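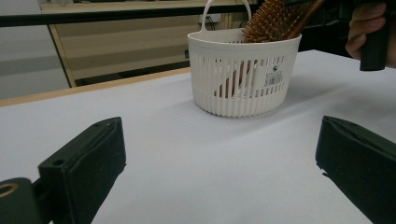

What happens to a bathroom storage order when one item in it is out of stock? Under the new Mikura ordering system, the items in stock ship the next working day and the missing item follows on its own, with no second delivery charge.

Last updated: March

Mikura Changes How It Packs and Ships Small Household Orders

By Ekua Eshun, Trade Communications

KOKSTEAD, March. Mikura, a wholesale supplier of small household goods, has changed the way it releases, packs and bills mixed orders from independent stores. The change applies to all accounts served from the Kokstead warehouse and covers the full catalog of 3,759 items, including bath storage, grooming goods, kitchen tools and cleaning supplies.

Under the old method, an order was held until every line on it could be filled. A store that ordered soap dishes, combs and shelf liners on one form received them in one delivery, and a shortage on any line delayed the rest. Stores could ask for a split shipment by phone, but the second part was billed as a new order and carried its own freight charge.

The new method treats each line separately. When an order comes in, the system checks stock for each line and marks it as ready or waiting. Ready lines go to the packing floor the same day if the order is placed before 2 p.m. Waiting lines stay open under the original order number and ship when stock arrives. Freight is charged once, on the first shipment.

Stores that prefer to receive everything together can set their account to "hold complete." This setting can be changed at any time but does not affect orders already released to packing.

Case sizes

Mikura has also lowered the case size on 1,087 items. Most of these were sold in cases of 24 and are now sold in cases of six. The smaller cases are meant for stores with limited back-room space and for slow-moving colors and sizes. The price per piece is the same in either case size. Full pallets are still available on request and continue to carry the pallet discount.

Item numbers for the smaller cases end in the letter S. Stores that upload orders from their own software need to add the new numbers to their item files before ordering. Orders sent with the old numbers will be filled in the old case size. Mikura will not convert them after release.

Packing materials

Nested goods such as tubs, bins and pails are now packed with a paper sheet between each piece in place of a plastic sleeve. In packing tests at the Kokstead warehouse, the paper sheet reduced scuffing on light-colored goods and made the stack easier to pull apart. Outer cartons are unchanged. Carton labels now show the order number, the line number and the number of cartons in the shipment in larger type, and the packing slip is placed inside carton 1 of each shipment.

Brushes, combs and other goods with exposed bristles or teeth are packed in a divided inner box. They are no longer placed loose in the same carton as hard goods.

Freight and delivery area

Deliveries within 400 miles of Kokstead are carried on trucks operated by Gbeho, a regional freight company that has handled part of the route network since last fall. Deliveries beyond that distance move by common carrier as before. Gbeho drivers scan each carton at the door, and the store receives a delivery record by email the same evening. Claims for missing cartons must be entered within two working days of that record. Claims for damage may be entered within ten working days and must include the carton label.

Lift-gate delivery remains available for stores without a dock. The request must be made on the account, not on the order form. Inside delivery is limited to the ground floor.

Products not covered

The Dralon line of bath mats and shower curtains is not part of the change. Dralon goods are shipped directly by the maker and will keep their current lead times, case sizes and freight terms. They appear on a separate invoice even when ordered on the same form as other items.

Special orders, printed goods and seasonal preorders are also excluded and will continue to ship complete.

Account changes

Existing accounts have been moved to the new method with line-by-line release turned on. No new paperwork is needed. Credit limits and payment terms stay the same, but invoices are now issued per shipment, and the due date runs from the date of each invoice. Stores that pay from a monthly statement will see each shipment listed under its original order number.

A revised ordering guide and the list of smaller case sizes can be requested from the Mikura account desk in Kokstead. Press inquiries should be sent to Ekua Eshun, Trade Communications.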